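Handout 3: Words for the kitchen table
Course: Everyday English, room 11
Teacher: Nermin Uçar

In this lesson we practise **on**, **in**, **next to** and **between**. Please read the notes at home before you do the exercise.

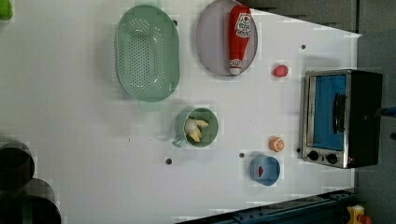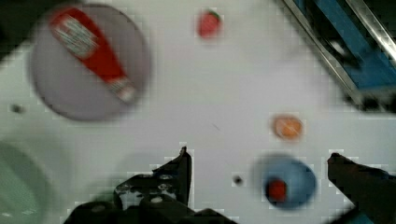
*The ketchup is on the plate.*

**1. On or in?**

We say *on* for a flat thing: on the table, on a plate. We say *in* when the thing has sides: in a bowl, in a cup, in the oven. With *plate*, many students write "in the plate", as it is in their own language. In English this sounds wrong.

**2. A, an, some**

- a bowl, a plate, a cup
- an orange, an oven
- some ketchup (but: a bottle of ketchup)

"A slice of orange" is one piece. "An orange" is the whole fruit.

**3. Pairs**

One student asks, the other answers with a full sentence.

- Where is the bowl?
- Is there anything in it?
- What is next to the plate?

**Homework**

Write 11 sentences about your own kitchen table. Use *between* at least two times. Erhan Çınar will collect the papers before the next lesson.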